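I spent most of Tuesday rewriting our house rules for manipulation runs, and I enjoyed it so much that I'm going to write about it at length. You've been warned.

Some background for new readers. At Clolthorpe we have a small bench project called Demine, which is about getting an arm to handle ordinary kitchen things (cups, bowls, spoons, the odd sponge) without any special fixtures. We collect a lot of episodes. One person drives the arm, the arm records, and later on a policy gets trained on whatever we gave it. For the first few months the rules lived in people's heads, plus a sheet of paper with a coffee ring on it. Then in March we tried to combine our episodes with a batch recorded on the Keteck bench down the hall, and it was a mess. Same objects, same arm, same task on paper. But their episodes started with the gripper open and ours started with it closed, they called a nudge a "fail" and we called it a "retry," and so on down the line. We threw away 200 episodes. Ouch!

So: written rules. The first draft had 50 of them, and nobody could have kept that in their head while also steering an arm. The current version has 16, and it fits on one side of a page in a font you can read standing up. Getting from one to the other was the fun part.

What I learned is that a lot of the rules I'd written were really opinions about neatness. I had a rule about how the chairs should be left. I had one about which hand to use for the mouse (why??). Out they went. The test I ended up using was whether breaking the rule would change either somebody's safety or the meaning of the data. If it changed neither, it could be a habit, and habits are fine, but they don't get a number.

The safety ones went first and stayed almost word for word. The stop button is within reach of the person driving, and that person checks it before the first run of a session, by pressing it. Hands stay out of the workspace while the motors are powered, including for "I'll just straighten this." If you need to straighten something, you pause, say "in" out loud, reach in, come out, say "out." It feels silly for one afternoon and then you stop noticing you do it. I now say "in" when I open my own fridge.

Then the ones about the start of an episode. The arm goes to its home pose, the gripper is open, and the object is somewhere in the start area but never in exactly the same spot twice running. I care a lot about that last one. People are tidy! Left alone, they put the cup back where it was, because that's where cups go, and you end up with a policy that is brilliant at one square inch of table. We draw start positions from a list now, and the driver doesn't get to choose.

My favorite part of the page is the section on approach. It says that the driver comes in at a steady speed, doesn't hover for effect, and doesn't correct a bad approach by scraping along the object until it happens to work. If the approach is wrong, back off and come in again, and leave the mistake in the recording. We want the recovery in there. For open containers there's an extra line, which is that you decide between a rim grasp and a body grasp before you get close, and you log which one you picked. 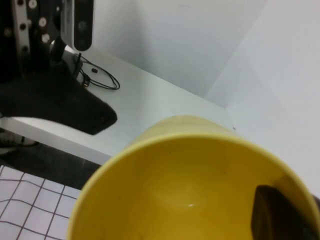 Liang read the draft and replied within the hour that the approach section was too strict for new drivers, who would freeze up if they thought every wobble was a violation, and that the log should ask for the intended grasp once per batch and leave it there. I grumbled for a bit and then changed half of it. The log now asks once per batch, and the driver only adds a note when they change their mind partway through. The "no scraping" line stays. I'll defend that one to the end.

The labeling rules took longest. We settled on 6 outcome labels, down from a number I'm too embarrassed to type. The big one is that a label describes what happened to the object and says nothing about how the driver felt about it. "Sloppy" was a label, once. So was "nice." I have a soft spot for "nice," but you can't train on it, and two people looking at the same episode would disagree on it every time. Each label now has a single sentence under it, and if you can't decide between two of them you mark the episode for a second look and move on. No agonizing.

A few smaller ones that I think any bench could borrow:

Write down what changed since the last session, even if you think it doesn't matter. New light bulb, table shifted, camera bumped, different cup. One line is plenty.

Never delete a bad episode during a session. Mark it and sort it out later, after lunch, when you're less annoyed.

If a rule gets broken three times in a week by different people, the rule is up for review before the people are. We've already used this one on the logging form, which had a required field that made no sense for spoons.

Whoever writes a rule has to drive a full batch under it before it counts. I did mine on the cup task and immediately struck a line about wrist angle that was physically unpleasant to follow!

There's still a hole in the page where soft objects should go. The sponge breaks nearly every definition we have, starting with what counts as "held." If you've written that rule for your own bench, I'd love to see it, even a rough version.

Related posts
Naming your episodes so you can find them again
Home pose, and why we moved ours
A week of driving left-handed
Spoons are harder than they look
Demine notes: merging two benches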